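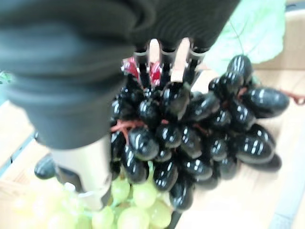
The keeping of fruit at home is a subject to which I have given much thought since moving to Bulia, where the nearest proper greengrocer is a bus ride away. When one shops only once a week, the order in which food is eaten matters as much as what is bought. Fruit kept in plain sight, as in the photograph, is generally eaten before fruit kept in a drawer, and I have arranged my own kitchen accordingly.

My household consists of two adults and one lodger, Vivek Uniyal, who works nights and eats at hours of his own choosing. Our fruit bill last June came to over 2000 rupees, and a fair share of it went into the compost. I therefore began to write down what was thrown away and on which day.

Bananas were the chief loss. They are now kept on a hook, well apart from the apples – a practice my mother followed for many years and which I had dismissed as habit. Apples go into the lower part of the refrigerator in a paper bag. Mangoes remain on the counter until they give slightly at the stem, after which they are moved to the cold shelf and eaten within a couple of days. Berries are washed only when they are to be served.

I must also record a failure. The lidded storage box from Clotel, for which I paid 385 rupees, held so much damp that the grapes in it had spoiled by the fourth day. A cotton cloth placed at the bottom improved matters a little. The box is now used for onions.

Readers have asked about citrus. Lemons from the Bhatt stall have lasted well in a covered bowl in the refrigerator, and I see no need to do more with them. Limes dry out sooner and I buy fewer of them. I have yet to find a satisfactory place for papaya, and would welcome advice on the matter from anyone with a small kitchen.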